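Lellodstead Tables: Questions We Get a Lot

Print this page | E-mail this page

Is the Firkent solid wood?

Yes, top and legs. It came from a tree, and it will go on behaving like something that came from a tree, swelling a little in summer and shrinking a little in winter. If you notice a hairline gap near the end of the top in February, run a humidifier for a week before you write to us. We'll ask if you tried that.

How much does it weigh?

More than you think, and more than your friend who offered to help thinks. Bring a second friend. Take the legs off before you try the stairs, and put the bolts in a bag, and tape the bag to the underside of the top. We sell a lot of replacement bolts.

What does the finish protect against?

The standard finish is Hájek hard oil, two coats. It handles water, coffee, soup and most children for as long as it takes you to find a cloth. It does not handle a wet flowerpot left for the whole of a vacation. Red wine falls somewhere in between, depending on how the party is going.

I have a white ring. Is the table ruined?

Probably not. White rings are usually moisture caught in the finish, and a lot of them fade in a few days if you leave them alone. Leaving it alone is the step most people skip. If it's still there after a week, rub lightly along the grain with a soft cloth and a little oil. Black rings have gone down into the wood, and those need sanding.

Please don't use mayonnaise. We know what the internet says. You will have a white ring and a table that smells like a sandwich.

How often should I oil it?

Twice a year for a table that gets eaten on, once for a table that mostly holds mail. Wipe the oil on thin, wait fifteen minutes, wipe off everything that's left. If the top feels tacky the next morning, you skipped the second wiping. Lay used rags flat outdoors to dry before throwing them out, since oily rags in a heap can catch fire all by themselves. That one isn't a joke.

What's in the refinishing kit, and is it worth $59?

Sandpaper in three grits, a sanding block, a can of Hájek oil, cloths, and a leaflet we rewrote after the first one generated more calls than it prevented. You can buy most of it at a hardware store for less. You can't buy the leaflet there, for whatever that's worth to you.

Can you match the color of my old table?

We can get close. Wood darkens with daylight, so a new leaf next to an old top will look like a stranger for the first year or so. Park it by a window and be patient.

Do you ship outside Bratuvora?

Yes, by freight, to the curb. The driver is not allowed to come in, no matter how nice you are. Delivery inside Bratuvora includes carrying it to the room of your choice and one change of mind.

How long does an order take?

Until it's done, which is the honest answer and also the one our web form won't accept. We've built 3,000 of these and still can't hurry the drying. You'll get an e-mail when the oil goes on and another when it's ready to leave.
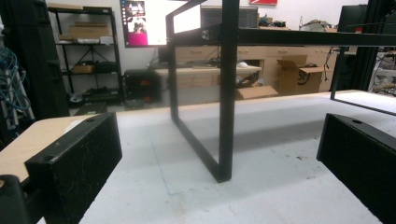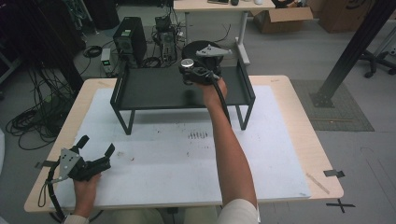

BOARDS, CLOTHS AND OTHER COVERS

Can I put a board over the wood and work on that?

Sure. A plain white board is a cheap way to keep a wooden top out of trouble. Put felt underneath so trapped grit doesn't sand the table for you, and lift the board once a month to let the wood breathe and to find your missing pens.

Will the covered part end up a different color?

Yes. The part in the light will darken and the part under the board won't, so you'll have a pale rectangle. Move the board now and then, or commit to it forever.

What about things with metal legs?

Thin legs put all their weight on four small spots. Felt pads again. Lift, don't drag.

Are vinyl tablecloths OK?

For dinner, yes. For a season, no. The soft backing can stick to the oil, and peeling it off is a bad afternoon.

Print this page | E-mail this page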